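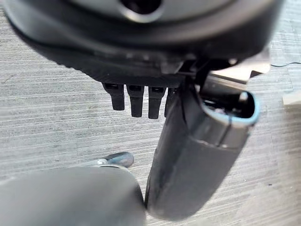 Gheorghița Iordache wrote in to say that my last column on hospital infection reports was unfair to small counties, and that a bad month at a 3-ward hospital can look like a disaster on paper. She has a point. I still think the numbers should be out.

The Skallside health district collects infection counts from every hospital it licenses. It publishes a yearly average for the whole district and keeps the rest. I asked for the figures by hospital in November. The reply said they could be "misread without context" and offered me the average again.

The full set covers 428 cases. I know that only from a footnote in the budget. Of those, 227 came from one hospital, Drustitz, and the footnote doesn't say whether Drustitz takes sicker patients or simply reports more carefully. Either could be true. A family choosing where to have a hip replaced would like to know.

Iordache's answer is to wait until the figures can be adjusted for size and type of patient. Fine, adjust them. Publish the raw counts in the meantime with a paragraph saying what they can't show. People read weather forecasts and interest rates with caveats attached, and they manage.

The district spends money on a patient trust campaign and has printed 600 posters for it. I saw one in the clinic at Kuusk, next to the flu shot hours. It asks patients to speak up when something worries them. The hospital figures worry me, and I would like to see them before the board votes on next year's licenses.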